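Buckley Police Department
1/ We are providing an update on the investigation into distraction burglaries in the Vadura and Skostance neighborhoods. Two men were arrested early this morning. This thread sets out what we can share and what residents are asked to do.

2/ Officers executed a search warrant shortly before 6 a.m. at an apartment on Calletti Avenue. Two men, ages 34 and 41, were taken into custody without incident. Both are residents of Buckley. They have not yet been formally charged and their names are not being released at this time.

3/ The arrests relate to 18 burglaries reported since the spring. In each case a man came to the front door and said he was there to test the water pressure. While the resident was kept busy in the kitchen or basement, a second person is believed to have entered the home.

4/ Items reported stolen include cash, wedding rings, watches, military medals, checkbooks and prescription medication. In most cases the resident did not discover the loss until later in the day, and in two cases not until the following week.

5/ The residents targeted live alone or with one other person. The majority are over the age of 80. Our officers have spoken with every one of them, or with a family member, to tell them about this morning's arrests before this thread was posted.

6/ No one was physically injured in any of these incidents. We do not regard that as making them minor. Several residents have told us that they no longer answer the door to anyone, including people they know.

7/ Detectives received 231 calls and messages from the public during the investigation. One of those calls, concerning a silver van parked facing the wrong way on Skostance Lane, led directly to the warrant. We thank the caller and everyone else who came forward.

8/ The van has been towed to a secure lot and is being examined. If you saw a silver panel van with a ladder rack and no company markings in Vadura or Skostance at any time over the summer, please call the detective bureau even if you have contacted us already.

9/ A number of you have asked what should be kept out of sight when someone you do not know comes to the house. Purses, keys, checkbooks and medication are the items most often taken from counters and hall tables. Keep them in a room that a visitor would have no reason to enter.

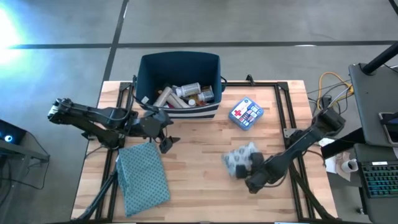
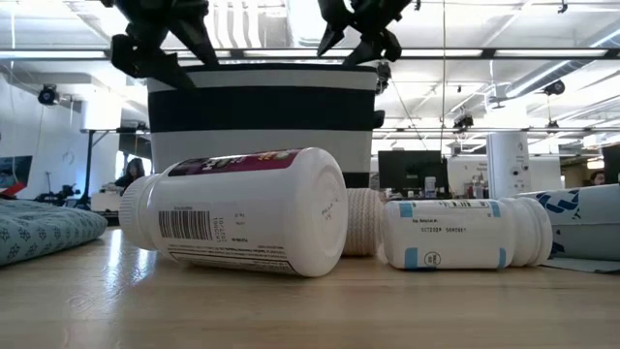
Plastic bottles in a fabric bin (first photo) and lying on a wood-grain tabletop (second photo).

10/ If prescription medication has been stolen from your home, please report it to us and call your pharmacy the same day. The pharmacy may ask for the police report number before a prescription is replaced. The front desk can give you that number over the phone.

11/ The City water department has confirmed that it does not test water pressure inside homes without a scheduled appointment. Its employees carry a photo ID and drive marked vehicles. An employee will wait outside while you call to check, for as long as you need.

12/ To check, use the number printed on your water bill. Do not use a number given to you by the person at the door, and do not use a number on a card or form he hands you. In at least four of these cases the resident was given a card with a working phone number on it — the call was answered by someone pretending to be a supervisor.

13/ If you are not satisfied, close and lock the door and call 911. You will not be wasting our time. Dispatchers have been told to treat these calls as a priority in all neighborhoods, and that instruction remains in place after this morning's arrests.

14/ We have been asked whether other people were involved. That question is still being investigated. Detectives are also in contact with two neighboring departments about similar reports. We will not comment on those reports, and questions about them should go to the department concerned.

15/ A quantity of jewelry and other personal property was recovered from the Calletti Avenue apartment. Detectives have logged 397 items so far, and the work is not finished. Some of the property does not match any report we hold, and we believe there are residents who have not yet come forward.

16/ If you had a visit of this kind and did not report it, please do so now. It does not matter how long ago it was or whether you are certain that anything is missing. You may report by phone, at the front desk, or ask for an officer to come to you. A family member may make the call on your behalf.

17/ Please do not come to the station to look through the property. Owners will be contacted individually and given an appointment. Photographs of jewelry, insurance paperwork and receipts are all useful, but you do not need any of them to make a report.

18/ Property that is needed as evidence may have to be kept until the case is over. We understand this is hard where an item has great personal value. Detectives will ask the prosecutor whether photographs can be used in its place, and will let each owner know the answer.

19/ Community meetings on doorstep crime will be held in Vadura and in Skostance later this month. Times will be posted on this account and on the notice board outside the station. Residents who cannot travel may ask for a home visit from a crime prevention officer. Home visits are free and are available through the end of December.

20/ Officers in uniform will be going door to door on Calletti Avenue and the streets nearby today and tomorrow. Each will show a badge and a department ID card. You are welcome to call the non-emergency line to confirm an officer's identity before you open the door.

21/ We ask that people not post names, addresses or photographs of anyone they believe to be connected with this case. Two households on Calletti Avenue that have no link to the investigation have already received unwanted visits today. Patrols have been increased on that block.

22/ Members of the media should direct questions to the public information office. No interviews will be given at the scene. The next update will be posted here once a charging decision has been made.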